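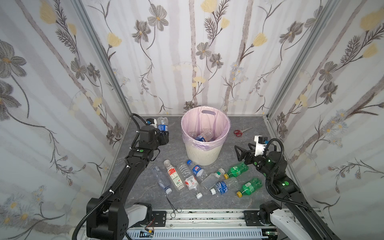
622 words – quick read

Empty bottles, small bin: sorting the pile without losing your evening

Bottles breed. Turn your back on a kitchen for a week and the floor by the bin is covered in them – water, tea, soda, all rolling off in different directions. Quick notes on dealing with it, in the order I do it.

1. Get everything on the floor first

Sounds backwards. Works though. Bags, backpack, car door pockets, under the desk – tip the lot out in one spot on a hard floor. Tile, stone, vinyl, anything that wipes. Not the rug. Old tea on a rug is a whole other page.

Lay them on their sides. Standing bottles fall over anyway and then you're chasing caps under the fridge.

Bin goes at the back, against the wall, pile in front of it. You work toward the bin and the floor clears as you go. Scissors within reach for labels that won't tear.

2. Drain, then rinse the sticky ones

Plain water or soda water – shake out the last drops, done. Tea and cola need a splash of water, cap on, two shakes, pour. 25 seconds each if you dont fuss. Do the sweet ones together so the sink only gets gross once.

Same goes for juice, only more so. Use warm water, not boiling, thin plastic goes soft and folds up on you.

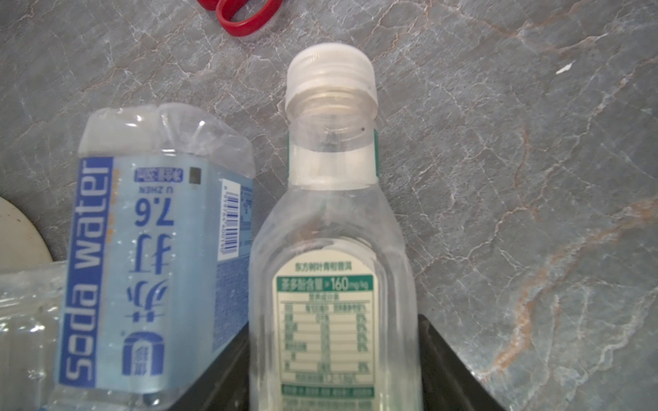
Do the labels have to come off?

Depends on where you live. Plenty of pickups take them with the label on, some want it off, so check your local list once and write the rule inside a cupboard door.

If yours have to come off: look for the glued seam and pull from there. Wrap labels with no loose edge – snip the top with scissors, point away from your hand, then rip down. Put the labels straight in the trash. A heap of wet labels sticks to everything it touches, socks included.

Gronddale, where I am, wants them left on. Over in Adjei it's the opposite. Go figure.

3. Line the bin properly

Most spills around a bin are a liner problem. Bag too short, slides down, bottles go in behind it. What I do:

Open the bag all the way before it goes near the bin. Push the bottom down with your fist so there's no air pocket. Fold a good wide edge over the rim, the whole way round. Handle-type bags – flip the handles to the outside, they hold better and you can grab them later without fishing.

Thin tinted bags are fine for empties. I get the Vokura ones, 200 to a box, and have been on the same box since February. For glass use something thicker. The Buleck bags are tougher but too narrow for a wide round bin, had to stretch them and split two.

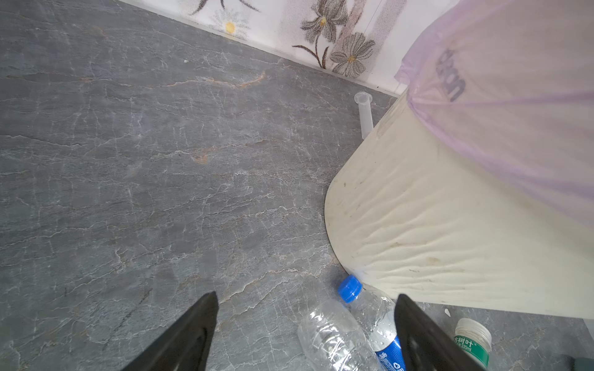
4. Squash or don't squash

Squashing saves loads of room. Cap off, press flat from the middle, roll up from the base, cap back on so it stays flat. Ridged bottles go easy. Square ones fight back – stand on them, shoes on.

Don't squash if you're taking them back for a deposit. The machines need to read the barcode and a mangled one gets spat out.

I fit 19 squashed small bottles where maybe half that went before. Big soda bottles go in last, on top.

5. Caps

Loose caps are the worst part. They roll, they hide, you tread on them at 6 a.m. Either screw each one back on as you go or keep a mug on the counter and toss them in. Pick one way and stick to it, doing both is how you end up with caps in the cutlery drawer.

6. Load it neck down

Pick up the nearest bottle, hold it round the middle, drop it in neck first. Neck-down bottles slot between each other. Thrown in sideways they bridge across the top and the bin looks full when its half air.

Odd ones first, the brown ones and anything already crumpled. They settle at the bottom and the smoother ones slide in around them.

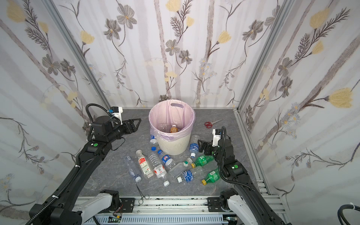
Two in the bin, the rest still to go.

7. Wipe the floor after

Damp cloth, drop of dish soap, then a dry one. Marble-look floors hide drips really well until you walk on them barefoot. Check along the wall too, crumbs collect there.

Wallpaper behind the bin? Pull the bin out a hand's width. Splashes don't come out of paper, trust me. A bit of clear sticky film at bin height is cheap and you stop seeing it after a day or so.

Tie the bag before it's bursting and put the next liner in right away, while you're still standing there.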